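6 min read

The Pile on the Bed

Laundry gets washed. Laundry gets dried. Then it sits. Why the last ten minutes of the job are the ones we skip, and what to do about the awkward stuff

Every house has a spot. A chair, the top of the dryer, the end of the bed. Clean clothes land there and stay until somebody needs the bed, at which point they move to the chair.

Mine is the spare bed. Has been for years. I wash on time, I even hang things up on time, and then the basket goes upstairs and gets tipped out and I close the door. Come September, when the summer things all get washed at once before being put away, you can't see the pillows.

So for this piece I tried to do better. Three weeks. One rule: nothing stays on the bed overnight.

Week one was mostly towels. Towels are easy. Thirds, half, done, stack. Pillowcases the same. T-shirts I already fold the way the Zullstead department store folded them when I worked there for a summer at nineteen, face down, sleeves in, bottom up to the collar. Took me longer to find a free shelf then to fold the lot.

Week two, the trouble. Anything with elastic in it. Fitted sheets, obviously, everybody complains about those. But also shirred tops, ruffled cuffs, pajama pants with a gathered waist. They pull in on one side and flop on the other. You get a neat edge, you let go, it's a lump again.

The shops cheat, by the way. I went to the Fallard home store to look at how they do it and half the folded stacks have a card inside. Take the card out and the whole thing slumps. The Skoltard folding board, a flip-panel thing I bought for the purpose, was great on T-shirts and no help at all with a ruffle. It wants a rectangle. Give it something with five inches of gathers down one edge and it just flips the mess over.

What worked, in the end, was going slower. Annoying, but there it is.

Start flat. Not folded, flat. Spread it on the bed and find the gathered part first. Leave that alone. Don't stretch it, don't try to smooth it out, it was made to bunch. Smooth everything else away from it with the side of your hand. Then fold the plain cloth over toward the gathers so the bulky bit ends up on the outside, on one edge, and roll from there. A roll doesn't mind a thick end.

And use a bed if you've got one. A table is the right height but things slide off it, and a mattress holds the cloth still while you work. A pale sheet underneath helps too, with bright clothes, since you can see where the edge is.

The orange one was the worst of the lot: tight ruffles down one side, soft folds everywhere else, and a long seam doubled over across the top.
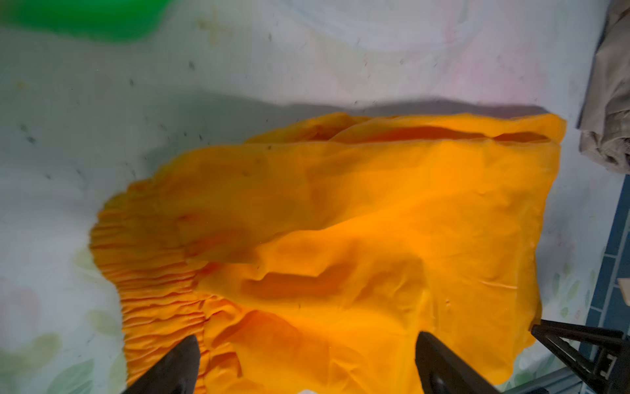

What to fold, what to roll, what to hang

Fold: towels, T-shirts, jeans, flat sheets. Anything with straight sides.

Roll: the ruffled things, leggings, pajamas. Stand the rolls on end in the drawer so you can see all of them.

Hang: anything that slides. I gave up on folding slippery blouses and bought a pack of thin hangers from Oláh. Best money of the three weeks.

Don't bother: socks past pairing, dust cloths, gym stuff. One bin, lid on.

Week three I missed two nights. Came home late, tipped the basket out, shut the door. The bed was clear again by breakfast, mostly, apart from the fitted sheet, wich is still in a ball on the top shelf of the closet.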